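Skistolberg Roller Hall Opens Its Doors Again in October, With Group Evenings and a New Skate School

NIRNENTHORPE, October. Skistolberg Roller Hall announces today that the hall will open again for the public this month, after a summer in which the old skating floor was taken out and a new one was laid. Guests can book group evenings, family hours and birthday tables from now. The first open session is on Sunday at 10 in the morning.

The hall is known in Nirnenthorpe to several generations. Many parents who bring their children to us have learned to skate on the same floor, and some of them were sorry to hear that it must go. But the boards had become uneven near the north wall, and the skaters who come every week knew very well which corner they must avoid. The new floor is maple, laid in the long direction of the hall, with a coating that gives more grip in the curves. It is also more quiet. The neighbors on Pridach Street will maybe notice this before anybody else.

What is new for groups

Until now, groups could only come in the hours when the hall was open for everybody. From this month we offer closed evenings, in which the whole hall belongs to one group. A closed evening is two hours on the floor, with skates included in all sizes, and the use of the side room before and after. The group may bring its own music or take ours. A staff member at the music desk will help with both.

Closed evenings are possible for groups from 25 up to 75 guests. Smaller groups are very welcome in the normal sessions, where we can reserve tables next to the rail. Please write to us in the booking form if some of your guests do not wish to skate. They do not pay for skates, and they can sit in the side room or at the rail with a drink.

For companies we have made a separate offer, because we received many questions about it in the last year. The company evening includes a warm meal from Tefera Kitchen, our neighbor across the parking lot. Tefera Kitchen cooks stews, flat bread and lentil dishes, and most of the menu is without meat. Other food can be ordered on request, but please do it one week before your evening. Cakes may be brought from home at any time. We have plates, knives and a refrigerator for them.

Birthdays

The birthday table stays as it was, and the price also stays. It includes entrance, skates, lemonade and a decorated table for the time of one session. The child who celebrates can choose three songs. Parents asked us if adults can book the birthday table too. Yes, they can, and they can also choose three songs.

New is the beginner's half hour. Before the session starts, one of our trainers goes on the floor with the birthday guests and shows them how to stand, how to stop and how to fall without hurting the wrists. This is good for groups in which some children skate every week and others have never tried. The half hour must be booked together with the table. It cannot be added on the day itself, when the trainers are mostly busy with the skate school.

Skate school for children and adults

The skate school starts together with the opening. There are 2 courses for children, one for beginners and one for those who can already skate backward. The adult course takes place in the evening at 7:30 and has no level. Everybody begins where he or she stands. Helmets and wrist guards can be borrowed at the counter without cost. Knee pads we recommend to bring, but there are also some pairs to borrow.

Registration is possible at the counter and on our website. A course that is missed because of illness can be made up in the next course.

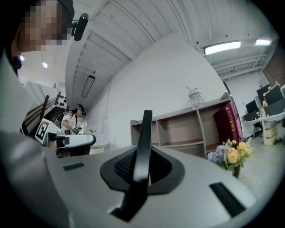

Skaters who bring their own skates are asked to let us look at the wheels at the entrance. Outdoor wheels often carry small stones, and these leave marks in the new coating. If the wheels are not suitable, we will lend a pair of skates for the evening at no charge. We also repair and clean wheels in our small workshop behind the counter, usually within the same session. Broken laces and toe stops can be changed immediately.

Getting here and opening hours

The hall is in the old bottling plant in Nirnenthorpe, at the end of Pridach Street. The bus stops in front of the gate, and the walk from the train station takes around 25 minutes. Parking is free after 5 p.m. Please do not park in front of the loading door of Tefera Kitchen, also not for a short time.

In October the hall is open on all afternoons except Monday, and on weekends already from 10 in the morning. The last entrance is one hour before closing. On evenings with a closed group we put a note on the website and on the front door, so please have a look before you travel from far away.

The main entrance has a ramp, and the side room and the restrooms are on the same level as the floor. Wheelchairs are allowed on the floor in all sessions. Guests who prefer less noise can come to the quiet session, when the music is low and the colored lights are turned off. The dates for it are in the calendar on our website.

Booking

Group evenings and birthday tables can be booked with the form on the website or directly at the counter. Bookings become fixed when the deposit has arrived. A date can be moved one time without cost if you inform us one week before. Gift cards from before the summer are still valid and can be used for all offers, also for the skate school.

About Skistolberg Roller Hall

Skistolberg Roller Hall is a family business with a skating floor, a side room for groups, a skate school and a workshop. It offers open sessions, closed evenings and birthday tables for guests of every age.

Press contact: Skistolberg Roller Hall, press office, Pridach Street, Nirnenthorpe. Journalists who wish to visit the hall before the opening are asked to contact us through the form on the website.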